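How to Run a Held-Out Object Check in Simulation Before You Trust a Grasp Policy
Posted by Abla Darwish, 2026-05-02

If you have been following along with the Trillano tutorials, you already have a policy that picks things up, and I know how tempting it is to jump straight to the robot arm in the corner and see what happens. I did exactly that last December and lost most of an afternoon to it. So let's slow down a little and do a held-out check in simulation first. It takes one evening to set up, most of which you can spend having dinner while it runs.

By "held-out" I simply mean that the policy meets objects it never saw in training. Our training set at Lesbridge has 346 scanned household objects, and for this check we use a separate folder that the training script can't reach. Please do put it in a separate folder! A filter in the config file is easy to forget, and I have forgotten it more than once.

Step 1. Build the cluttered container

Start with the hard case, a container of things that lean on each other. Open the Prilley scene editor, load the white box, and drop the objects in one at a time with physics switched on, letting each settle before you add the next. Board games and puzzles are wonderful for this, being big, flat-sided and covered in busy printing that confuses a segmentation model no end. Add something round as well, so that the grasps aren't all edge pinches.

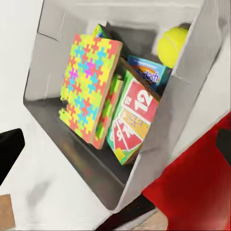 A settled container in Prilley, with the puzzle box, the green card game and the tennis ball.

Save the settled state as a snapshot so every policy you compare begins from the same pile. If anything jitters after loading, raise the contact damping a touch and save it again.

Step 2. Make the single-object scenes

Now for the easy case, which people like to skip. You want one object, standing on its own, on a surface your policy wasn't trained on. We use furniture for this, mostly sofas, and we tip the wrist so the camera comes in at a slant. If your policy only manages level views, you would much prefer to learn it at this stage.
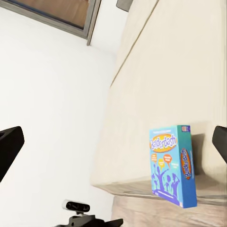
Keep an eye on the opening width too. A big game carton can be wider than the gripper across its front and perfectly graspable across its depth, so let the planner propose approaches from the side and from above before you mark an object as impossible. I keep a plain text file of objects with only one workable approach, and it has saved me a good many arguments with the results table.

Step 3. Run the trials

Set the number of trials to 100 per scene and fix the random seed. Then run the baseline (ours is the Afridi planner) and your own policy on the same snapshots:

run_check --scenes heldout --trials 100 --seed 269

The seed has no special meaning, so choose whichever you like and write it down somewhere. If you want tighter error bars for a paper, go up to 1000 trials, and leave the viewer window closed or you'll be waiting until morning.

Step 4. Read the failures by hand

Look at the success rate, of course, but then open the failure replays and watch a good handful from each scene. I sort mine into three folders: missed the object, touched a neighbor first, and dropped it on the lift. In our runs the container failures were mostly the second kind, and the fix was a larger clearance margin in the approach path. Retraining did very little for us there.

Once you've changed something, rerun both kinds of scene, even if you only meant to improve one. Our bigger clearance margin made the policy rather timid with single objects, and we had to lower it again for open surfaces. The margin is set per scene type in the file policy_limits, near the bottom, under the camera settings.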